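Ondari 6: what changes in form fields and screen rotation

Version 6 of Ondari, the interface library most of our Android teams build on, went into the shared repository in August. If your app is still on 5, plan on an afternoon for the upgrade, plus whatever time your test team needs. The two areas that need attention are form validation and saved state. Everything else should compile as before.

Form validation. In version 5 each text field held its own error state, and the screen asked every field in turn whether it was happy. That worked for a login page and got slow and messy for anything longer. In version 6 the form owns the errors. You declare the rules once in a form object, attach the fields to it by key, and the form tells each field what to show. The field itself no longer has a setError method. The old call is still there under the name legacySetError so that your build doesn't break, but it prints a warning to the log every time it runs and it will be removed in the next major version.

The Tremblay app was the first to move. It has 381 screens, most of them old, and the team did the form work by searching for setError and going down the list. Pascal Schmieder, who did most of the changes, reports that the majority were one-line edits. The slow ones were screens where the error text was built by hand from several strings. Those had to be moved into resources first, and a few turned out never to have been translated.

One thing to watch: rules now run when a field loses focus, and also on submit. In version 5 they ran on every keystroke by default. If you relied on the old timing – a password meter is the usual case – set the trigger to onChange for that field only. Setting it for the whole form brings back the flicker that people complained about last year.

Saved state. Ondari widgets used to save their contents by view ID. Two fields with the same ID on different tabs would overwrite each other when the phone was rotated, and the user would find a street name in the phone number box. Version 6 saves by form key plus field key, so this goes away as long as your field keys are unique within a form. The build now checks for duplicates and stops if it finds any. State saved by version 5 is not read by version 6. A user who has a half-filled form open in the background when the update installs will come back to an empty one.

Custom widgets need a small change too. If you extend OndariField, override writeState and readState and drop the old onSave pair. Remember to call the parent method first in both. The Rumon date picker and the Prulen address block have already been converted and can be used as a pattern. Look at the address block if your widget holds more than one value.

Themes. The default theme set now has 2 wood backgrounds for list and card screens, one light and one dark. They are off unless you turn them on in the theme file. Text contrast on the light one is fine with the standard dark text color, but hint text needs the stronger gray, so use hintStrong there.

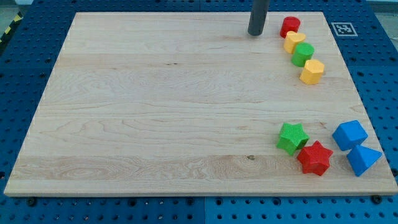 Pale wood grain with a small dark knot or mark.

Before you upgrade, update the build plugin, then the library, and do a clean build between the two steps. Doing both at once leaves old generated classes behind and gives an error about a missing FormBinder that has nothing to do with your code. If you see it, delete the build folder and start over.

Known problems in this release: the floating label overlaps the first line of text in multi-line fields when the system font is set to the largest size, and the error icon is on the wrong side in right-to-left layouts. Both are fixed on the main branch. Until the next patch is out, the multi-line problem can be avoided by setting labelMode to fixed on the field.

Questions about the upgrade go to Pascal Schmieder. The full list of renamed methods is in the changes file in the repository, sorted by class.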